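Vurkex software group, minutes of meeting held July 7, 2020

Present: Nuala Ó Conaill (chair), Jamshid Shokri, Biljana Stojanović, Keegan Bolger (notes)
Apologies: Niloufar Hosseinzadeh

1. Minutes of the last meeting agreed.

2. Marker tracking. Jamshid has rerun the finger width estimate on all 2,967 clips. It lost a marker in 44 of them. He thinks the threshold is too strict where a finger is in shadow and will try a local one.

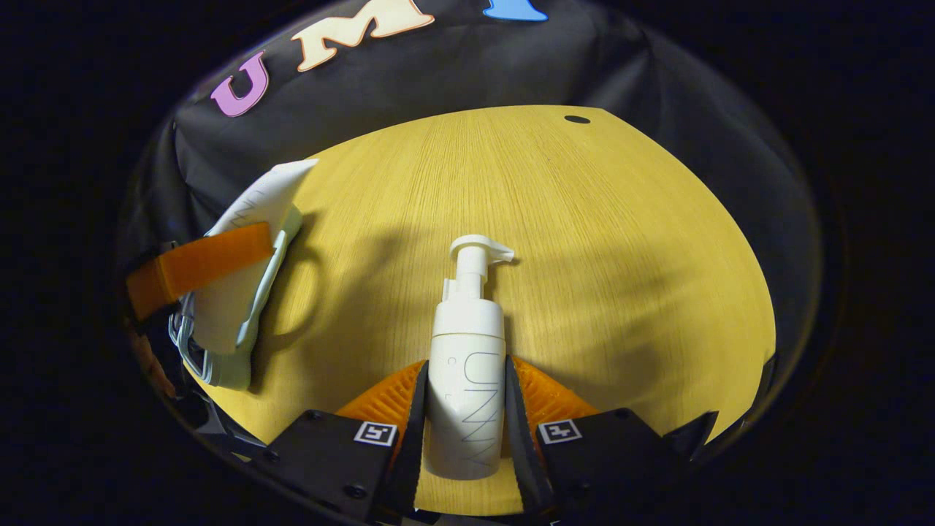 Item 2: pump bottle between the fingers, one marker on each.

3. Planner. Biljana reported that grasp planning now takes the measured width as input. Keegan asked for the old fixed value to stay as a setting until December. Agreed.

4. Replay tool. Still slow to open long logs. Niloufar sent a note saying the index patch is ready for review. Nuala to review.

Actions
JS: local threshold, rerun the 44 clips
BS: add width setting to the config
NÓC: review index patch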